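Nilix Open Day: Your Questions Answered

Last updated February 28, 2020

Our open day is coming up in April, and the questions have been pouring in (thank you, keep them coming!). We've gathered the ones we hear most below. If yours isn't covered, write to us through the contact form and we'll add it.

What is the open day, exactly?

It's an afternoon when we open the Nilix lab to anyone who would like to see robots at work. We run live demonstrations, you can talk with the people who build and program the arms, and there's time to wander between stations. You don't need a ticket to a talk or a background in engineering. Curiosity is plenty!

Where is it, and how do I get there?

We're on the second floor of the Van Leeuwen building. Come in through the main doors and follow the green signs. The elevator is to the left of the front desk. If you're coming by bus, get off at Runda and walk back toward the bridge. Parking behind the building fills up early, so the bus is the easier way.

Do I have to sign up?

Yes, please. Entry is free, but we can take 290 visitors over the afternoon and last year every place was gone well ahead of time. When you sign up you choose an arrival time. You're welcome to stay until closing no matter which one you pick.

What will I see at the kitchen table demonstration?

This is the one people ask about most, and it's a favorite of ours too. Two arms work from opposite sides of a wooden table, and the job is sorting kitchen utensils into plastic bins. It sounds simple until you try to describe it to a machine. A slotted spoon and a slotted spatula are cousins, and a program has to learn which differences matter and which ones don't.
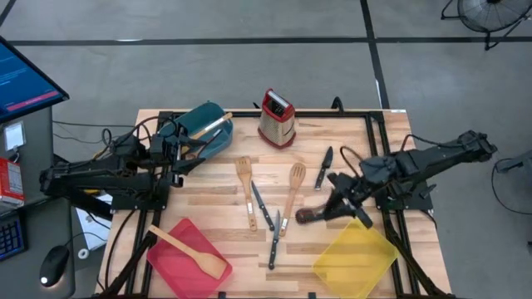

The other thing we love showing is how the two arms share the space. Each has a side it reaches easily, and the middle of the table belongs to both. Deciding which arm should go for something in the middle, and which should wait, is a puzzle our team can talk about for hours. Ask them!

Why kitchen utensils?

Everybody knows them, so you can tell right away whether the robot has made a sensible choice. They're also wonderfully awkward. A wooden spoon can rest across the rim of a bin, half in and half out, and then somebody has to decide if that counts as put away. (We've had long lunches over this one.) Handles point every which way, and a box grater is a completely different shape from everything else in the drawer.

Are there real knives on the table?

Yes, there are knives among the utensils. Visitors stay behind the marked line, and only our staff go up to the table or handle what's on it. The arms are stopped before anyone reaches in.

Are the robots doing this by themselves?

It depends on when you arrive. Part of the afternoon a person steers the arms, and part of it they run on what they've learned from earlier sessions. We'll always tell you which is which. Our program had 4000 recorded tries behind it when we last counted, and it still gets stumped. We think the stumbles are the best part of the day, because you can see the problem it's trying to solve.

How long is each demonstration?

Each one runs 30 minutes including questions, and then we reset the table and go again. Resetting means laying the utensils out in a new arrangement, and we'll often let the audience call out where things should go. The trickier the better!

Can I drive an arm myself?

Not the two at the kitchen table. There is a smaller practice arm at the Fitard station next door, with foam blocks to stack, and everyone from age seven up can have a turn. The line moves pretty quickly.

Is it suitable for children?

Very much so. Kids ask our toughest questions. Anyone under 12 needs an adult with them the whole time, and strollers can be left by the elevator.

Is the lab accessible?

The whole route is step-free, and there are chairs at every station. We keep a space at the front for wheelchair users. The first hour is our quiet hour, with smaller groups and no microphone, so choose that one if you prefer a calmer visit.

May I take photos?

Go right ahead, but no flash near the arms, please. Ask before you photograph other visitors, and leave tripods at home -- the aisles are narrow.

Will there be food?

Coffee, tea and lemonade in the hallway, plus the cookies that disappeared so fast last time. We're ordering 700 of them this year. Food and drinks stay outside the lab itself.

I can't make it in April. Is there another chance?

School and club groups can visit at other times of the year. Tell us your group size and what you're curious about, and we'll look for a date together. We usually reply within a week.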